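**Clesesis: demonstration collection, interim report**
Wednesday, May 8, 2019
Prepared by Helmi Valtonen for Nest Dafis, Trotden

**Status**

Collection of processor-fitting examples is behind the plan by 2 weeks. We have 143 accepted demonstrations. The delay came from re-recording the first batch, in which the arm and camera clocks had drifted apart. Both are now read from the same source, and the check is run at the start of each session.

**Method**

Each demonstration is driven by an operator and stored as joint positions, gripper opening and video from the fixed camera. The task is divided into pick, carry, place and lever closure. Operators mark the boundaries as they go; a second person reviews them the next morning. Failed attempts are kept under a separate label and are not included in the total above.

Printed parts on the fixture plate hold the loose components in known positions. Start positions of the arm are varied between runs. The plate itself has stayed put so far, and we expect the learned policy to depend on this more than we would like.

**Findings**

Carry and place are consistent between operators. Pick is less so: approach height differs noticeably, and the early training runs copy the hesitation above the part. Lever closure has too few examples to train on.

**Spending**

Within budget. Replacement finger pieces were bought from Randent. The storage invoice from Feyisa has not yet arrived.

**Next period**

- Move the plate between sessions and record its offset.
- Collect lever closure on its own.
- Write one approach rule for all operators.
- Deliver the first full training set in July.

**Decision requested:** approval to extend operator hours by 2 weeks.
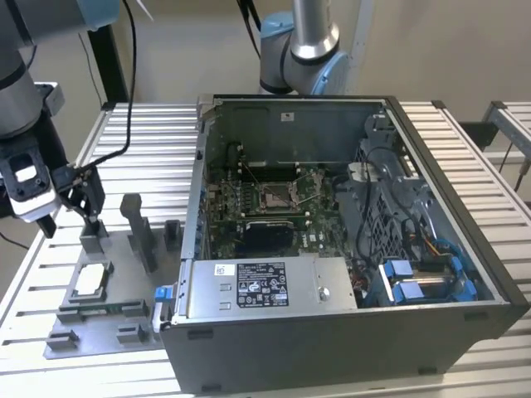 *Figure 1. Processor-fitting cell, with the CPU in its slot on the fixture plate and the socket open.*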